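Kinyua shifts 4 folding staff to hand-held gripper work

7 Feb 2024

Kinyua, the garment finishing contractor, has moved 4 people from its folding line to a new station where they fold polo shirts with hand-held grippers. The recordings are used to train folding software supplied by Kidenik. The station opened in November and runs one shift.

A camera is mounted on each gripper. The operator works at a table and handles the shirt only with the gripper fingers.

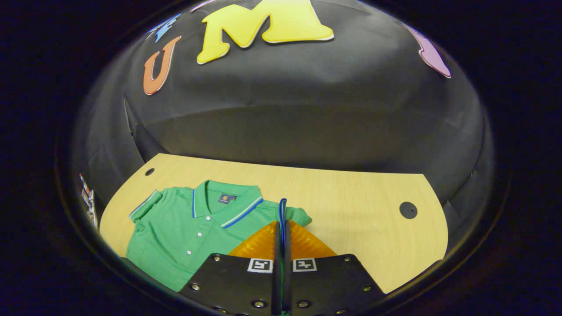
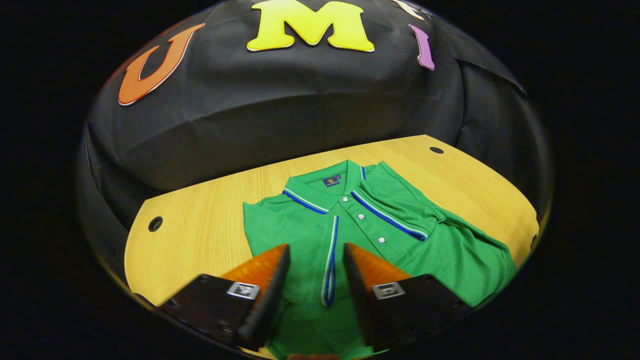 Green polo shirt with blue and white trim on the folding table, from the gripper cameras.

What changes on the floor

Folding at Kinyua has been paid partly by piece count. Staff at the new station are on a flat hourly rate, set at the average of their last 3 months on the line. Dolores Iwasaki, the finishing supervisor, said the piece rate could not be kept because a fold made with grippers takes longer than one made by hand.

"They were fast folders and we are asking them to be slow ones," Iwasaki said. "A person on piece rate would rush it, and then the recording is no use to the software."

The site has logged 2547 completed folds. A fold is thrown out if the operator touches the shirt with a hand or if the collar ends up under the body. Collared shirts were chosen first. T-shirts and sweatshirts remain on the manual line.

Operators rotate off the grippers every hour and spend the next half hour on inspection or packing. The rotation was added after staff reported sore wrists in the first weeks. Table height was also raised.

Staffing

Kinyua has not set a date for installing robot arms. Gwendolyn Alcantara, who manages the project at Kidenik, said a first pair would be tested on polo shirts only, with a person loading each shirt and checking the finished fold.

Under the current agreement with staff, no folding job will be cut during the recording period. The agreement does not cover the period after the arms are installed. Iwasaki said talks on that point are open and that the 4 operators would be offered training in loading and inspection.

A second recording station is planned for the Dornine site, where folding is done on two shifts. Hourly pay and the rotation schedule will be the same at both sites.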